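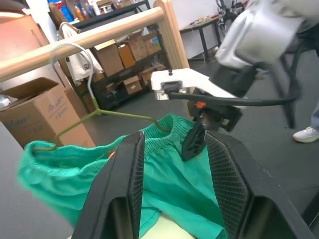 Notebook, aging and longevity group, bench 2
23 September 2025

Carried on with the rapalog dosing question in the worms. Main job today was the mid-life start arm, which has been waiting on plates since the Ninden incubator was recalibrated. It now holds temperature overnight without drifting, so I moved everything back in from the Fiadzo unit. The Fiadzo stays on as backup until October.

Plates
Poured fresh NGM with drug and with vehicle only. Drug went in after the agar had cooled enough to hold the flask by hand. Last batch had precipitate on the surface and I think I added the stock too early. This batch looks clear. Seeded with killed bacteria, same prep as before. Labels are colored dots only. The key is in the drawer, so please don't open it before the scoring is finished.

Transfers
Moved 40 worms to each plate. Total alive at the start of this arm is 873. The early-start arm is down to 559, counting only animals that moved when touched. Anything that crawled up the wall and dried out was censored, not scored as dead. I changed my mind on that rule once before and it made the first run hard to use, so it is written on the inside cover now.

Scoring
Touch with the pick on the tail, wait, then the head. If there is no response to either, it counts as dead. I was tempted to call a few of the slow ones. Left them and will look again tomorrow.

No opinion yet on whether the mid-life start does anything. The curves for the early arm are separating, but they did that last time too and then came back together near the end. Worth remembering when people ask at group meeting. Somebody always wants to know if they should be taking it, and a worm plate can't answer that.

Stocks
The Clellance stock in the small freezer is nearly gone. The new lot is on order. When it arrives, run it beside the old lot on a few spare plates before using it in the main arms. Don't mix lots within an arm. Aliquots that have been thawed more than once go in the discard box, even if there is plenty left in the tube.

Problems
Contamination on two vehicle plates, fuzzy growth at the edge. Worms rescued to clean plates and noted in the log. I suspect the pour, as both came from the end of the stack. Wiped down the hood and changed the gas line filter.

The movement tracker crashed again during the long recording. Restarted it and lost the first part. Going to save in shorter blocks from now on.

To do
- score slow movers again
- remake M9, bottle is low
- check whether the drug plates keep their strength past one week in the cold room
- copy the censoring rule into the shared protocol
- ask for more bench time on the good scope

Flemard Lab Notes | Contact | © 2025 Flemard | Back to top

This site uses cookies to remember your settings. Accept | Decline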